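Plastic storage crate

3 min read

A plastic storage crate is an open-topped, rigid container used to hold, carry and stack goods. Crates of this type are found in warehouses, shops, workshops and homes, and are made in many colors, with blue, gray, green and red among the most common. They differ from totes and bins mainly in having openings in the walls or base, though the words are often used loosely.

Construction

Most plastic crates are injection molded from polypropylene or high-density polyethylene. The melted plastic is forced into a steel mold, cooled, and pushed out as a single piece. Handles are usually molded into the two short walls, and the top edge is thickened so that it keeps its shape when the crate is lifted full.

The base carries most of the load. A flat sheet of plastic would sag in the middle, so the underside is stiffened with ribs that cross to form a grid. The ribs allow the walls of the molding to stay thin, which saves material and shortens the cooling time. Deeper ridges are often added where the crate rests on a shelf or on another crate. Some bases are solid above the ribs, while others are left open for drainage and airflow.

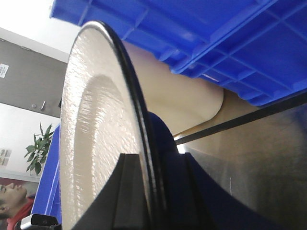

Stacking and nesting

Stacking crates have straight walls and a base that locks into the rim of the crate below. Nesting crates have sloped walls and fit inside one another when empty. A third kind does both – it nests when turned one way and stacks when turned 90 degrees or more, depending on the maker. The Levville pattern, sold by the firm of Humphreys, turns through a half circle and has one short wall marked with a notch to show the direction.

Load ratings are normally given per crate and per stack. The standard Levville crate is rated at 18 kg, with a limit of 220 kg on the bottom crate.

Use with mixed goods

Crates hold boxed and bottled goods well. Round and flat items are harder to store, as discs tend to slide and tubes roll. Discs with a coated or textured face are usually stood on edge with a sheet of card between them, and long rolled items are laid flat along the base or kept outside the crate altogether. Straps should be tied or coiled, as a loose end can catch in the ribs of the crate above.

In her storage manual for the Lorville workshops, Gwenllian Vaughan advises keeping heavy items in the lowest crates and leaving 2 cm of space under the rim.

Cleaning and wear

Warm water and mild detergent are enough for most crates. Dirt gathers in the recesses of the underside and is best removed with a stiff brush. Long exposure to sunlight fades the color and makes the plastic brittle – cracks generally start at the corners or at the handles. Cracked crates should be taken out of stacks.

See also: Pallet; Milk crate; Shelving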